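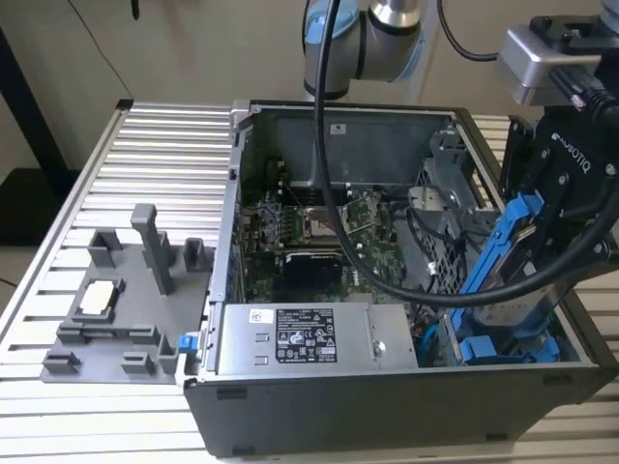
Wodum Desktop Disassembly Kit: README

Welcome, and thank you for taking the time to look at Wodum. This file covers what comes in the kit, what you need to have already, how to get a first run going on your own bench, and the data that ships alongside it. It has grown rather long over the months, so do skip about.

Last revised August 26, 2023

What Wodum is

Wodum is a starter kit for teams who want a robot arm to take parts out of old desktop computers and put parts back in. Cerngate sells it as a package of printable fixtures, skill files and recorded runs. The skills at present are drive removal, drive insertion, memory removal and CPU pick and place. Drive work is by far the most settled of these, and it is where we would gently steer anyone who is new to the kit.

What you supply

An arm with a wrist camera and a two-finger gripper (we develop on a Robotiq, and the finger widths in the config assume one)
A slatted aluminium table, or any flat surface you can bolt things to
A 3D printer, or a friendly colleague who has one
At least one desktop tower you don't mind scratching

Setting up

Print the fixture plate from the fixtures folder. Grey PLA is what we use, at the default settings, and it takes an evening and a bit. Bolt the plate down to the left of where the computer will go, with the CPU slot on the side furthest from the tower.

Lay the tower on its side with the side panel off and the opening facing up, power supply towards you. Unplug it from the mains first, please, and leave it for a few minutes before you start.

Run calibrate, then check_reach. If check_reach complains about the drive cage, slide the tower closer to the arm and try again. Leave plenty of slack in the gripper and camera cables! A loop that looks generous with the arm at rest can pull tight once the wrist turns over the cage.

The recorded runs

The data folder holds 239 runs, all from our own bench, and each has wrist camera video, a fixed camera view, joint positions and gripper width. Most last under 60 seconds. We trimmed the idle time at the start but left the endings alone, fumbles included, and the outcome column in runs.csv tells you which is which.

Labels were checked by Reinholz, who also sell a support plan if you would like someone on the other end of the phone.

Known limits

Drives need to be in a plastic carrier. Bare drives with screws are not supported.
Bent CPU pins are not detected, so do look before you put anything back.
Statex controllers work, though the gripper width is reported late and you will want to set the wait to 300 milliseconds.
Shiny cases confuse the wrist camera under strong overhead light. A sheet of paper taped over the lamp has served us well.

Coming next

Cable unplugging is planned for October, along with a second fixture plate for smaller cases.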